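Standing bench work: tray and table settings

The assembly room at Filon changed over to standing work in March. Janaka Begum measured the benches before the change and again after the first full month, and the settings below replace the ones on the old wall card.

Table height is now 98 cm for all standing stations. The previous height suited seated work and left most people bending from the waist. Staff who find 98 cm too high should ask for a floor platform. The legs are not to be adjusted individually, as the tables are leveled as a row and one changed leg throws off its neighbors.
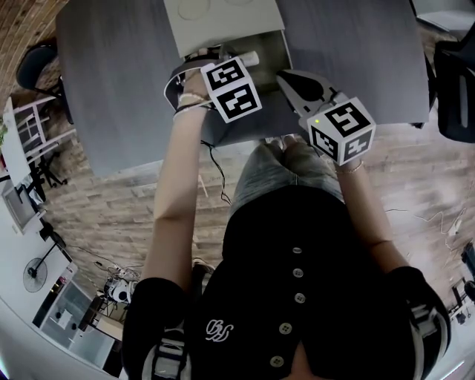
Tray position matters more than most people expect. A part placed too near the body pulls the elbows back, and one placed too far forward loads the shoulders. The working rule is to set the tray ahead of the hands, so that both arms extend forward over the tabletop without leaning. The white rectangular tray with two circular impressions is at the far side of the gray table in this arrangement, straight ahead of the hands. Leave 20 cm of clear surface between the near edge of the table and the first item set down. Cables that hang over the edge should be kept clear of the feet.

Trays from the Vusach order are stored on shelf 3, under the label printer. They stack, but stacks left near the heater have warped. Wipe each tray with a damp cloth at the end of the shift and return it face down. Cracked trays go in the gray bin by the door with a note of the station number.

Shoaib Jadoon is collecting height requests for station 2, which still has the old Andreadis frame and cannot be raised without new feet. The feet are on order. Until they arrive, station 2 is for seated work only.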